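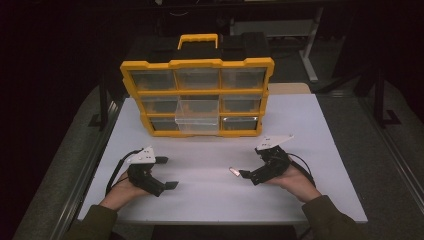

Pág. 243

Inicio | Índice | Unidades | Glosario | Siguiente

Redacción Seixas, noviembre
Compartir 11 · Comentarios 8

UNIDAD 8
El almacenaje de piezas pequeñas

En un taller se pierde más tiempo buscando un tornillo que colocándolo. Esta unidad trata de la clasificación de piezas menudas: tornillería, arandelas, terminales, muelles y pasadores. Al terminarla, el alumno sabrá elegir un clasificador, repartir su contenido y rotularlo.

8.1 El clasificador de cajones

El modelo más corriente en el banco de trabajo es el de cajones transparentes. El de la fotografía inicial tiene tres filas de tres cajones, marco amarillo y asa en la parte superior. El cajón central de la fila del medio está a medio sacar. El plástico transparente permite reconocer muchas piezas sin abrir, pero no sustituye a la etiqueta: dos tornillos de distinto paso de rosca se confunden con facilidad.

El asa sirve para llevar el clasificador al lugar de la reparación. Antes de levantarlo se comprueba que todos los cajones estén cerrados.

8.2 Reparto del contenido

Las piezas de uso diario se guardan en la fila central. Las más pesadas van abajo. En cada cajón entra un solo tipo de pieza y una sola medida. Los restos de otros trabajos se apartan en un bote y se revisan al final de la semana.

En el taller Zerstead, que se estudia como caso en el apartado 8.4, se manejan roughly 600 referencias; un clasificador de este tamaño cubre solo las de mayor rotación.

Términos de la unidad: referencia, rotación, paso de rosca, rótulo.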